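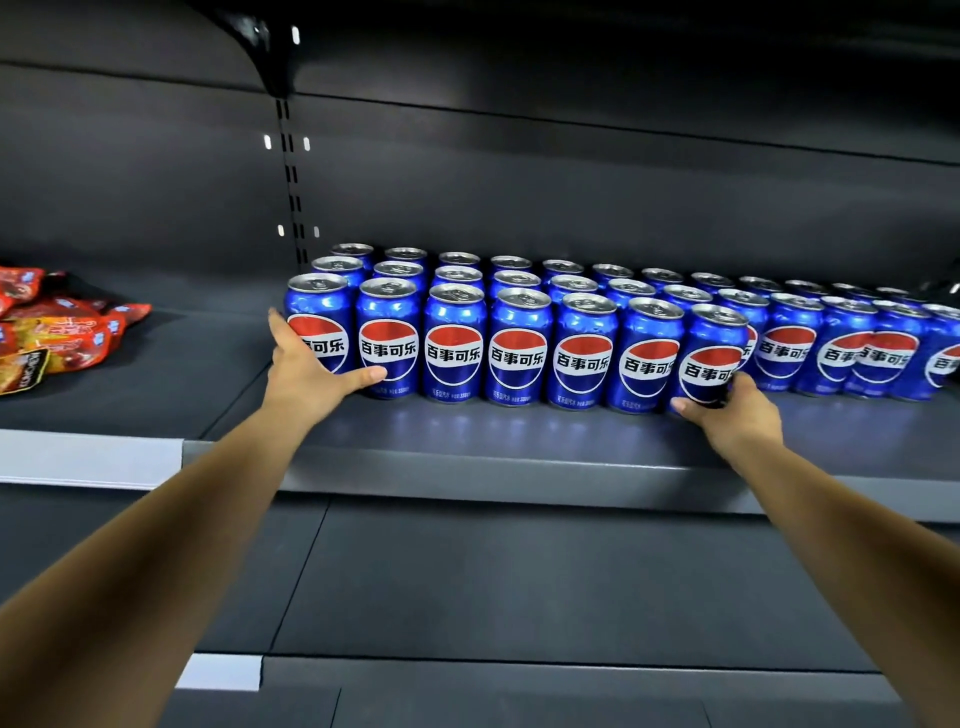

Shelf resets take up more working hours at Hulness than any other task on the shop floor, according to the stock supervisor, who has run the drinks aisle for Prostuvura since February. The aisle holds 1,089 facings when full, and each is checked against a printed plan. Canned drinks are the slowest part. "Bottles you can move by the neck," the supervisor said. "Cans have nothing to hold." With a tightly packed block such as the blue Pepsi cans, one hand is spread against the front row and the other cups a can low down, near the base. "If you pull from the rim, the ones beside it come too."

The order of work is fixed. The front row is dealt with first, then the ranks behind it, so that date codes can be read as each can comes away. Short-dated stock goes back at the front. Dented cans are set aside and written off at the end of the shift, on a sheet that Uvico, the wholesaler, collects.

Asked about containers, the supervisor was brief. Cardboard trays were dropped last year. "They go soft at the corners and they don't stack once they're open." The shop now uses plastic crates with open walls, bought from Jitaru in a batch of 40.
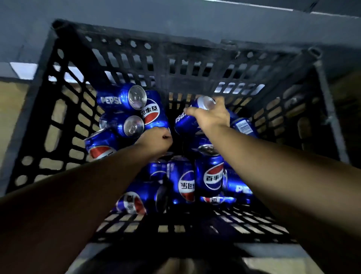

The rule on filling them is less strict than new staff expect. Cans for a short move across the aisle may lie in any direction, provided none stands above the rim. Cans going back to the storeroom are stood upright in layers, with a sheet of card between. "For five metres it makes no difference how they lie. For a trolley over the door plate it does."

A full reset of the drinks aisle was last timed at 123 minutes with two people. The supervisor regards this as slow and puts most of it down to walking – the storeroom is at the far end of the building. A second trolley has been requested.

Price labels are handled separately, after the shelf has been wiped and refilled.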